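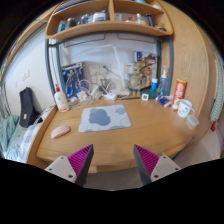

Edgars Jaunzems asked, when I sent round the outline, whether a student club ought to be spending a whole term on picking one thing up and putting it down again. He thought people would want to see a finished robot doing a finished job. I'll start with that, because I expect others have the same question.

Short answer: it's what we could do properly with the people and evenings we had. Bustside is a student project that runs on Monday evenings. We started with a plan to clear a whole desk. By December the plan was to move a mouse onto a mouse mat and off again, and to have enough good recordings of it to train something.

Slide 2 – how the work is split

Two jobs. One group records by hand, the other group cleans the recordings and trains on them. Say here that everyone did both at some point. Vaida Sepp set that rule and it saved arguments, as the people training could no longer blame the people recording.

Target for the term was 880 recordings. Mention that we threw out 165 of the first batch and had to do them again. Main faults:

Started recording with the fingers already closed.
Moved too fast on the way down.
Stopped before letting go fully.

Don't read the list out. Pick the second one and show the speed with your hand.

Slide 3 – the task

Keep this short, the room will get it at once. Mouse, mat, two fingers. The start position changes every time and so does the angle. 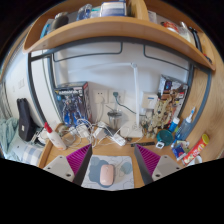

Mouse on the mat, gripper open.

Pause here. Ask if anyone wants to guess which part took longest to get right. Last time somebody said the grasp. It was the letting go. If you open unevenly the mouse turns a little, and the model learns to turn it too.

Slide 4 – why we left the desk as it was

We had a long talk over this. Wysocka, the team we shared our notes with, clear everything away and record on a plain board. Their first results were better than ours. Ours held up better when we changed desks. I'd say both are fair choices for a first year, and if somebody asks which I'd pick now, I'd start plain for 40 recordings and then put the clutter back.

Slide 5 – grip

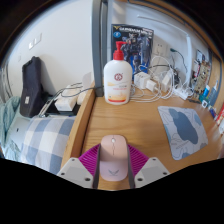

The grip is where new members need the most practice, and I give it the most time in training evenings. A mouse is an awkward thing to hold. It is smooth, it is rounded, and the good places to press are small. We tell people to go for the two long sides, with one dark strip against each, as on the slide, and to keep off the top where the buttons and the wheel are. Then hold still for a moment before lifting. The ribbed part of the finger bends to the shape, so there is no need to squeeze hard.

Slide 6 – results

Say plainly that the model is not reliable yet. It does well near the middle of the mat and badly near the edges. Vistard, our training script, will be shared with the club notes. Warine is the labelling tool and it still crashes on long files, so warn people before they download it.

Slide 7 – next term

Edgars wants a second object. Vaida wants the same object and better labels. I lean towards Vaida but we'll vote on it.

Leave time for questions. If there are none, go back to slide 5 and ask for two people to come up and try the gripper.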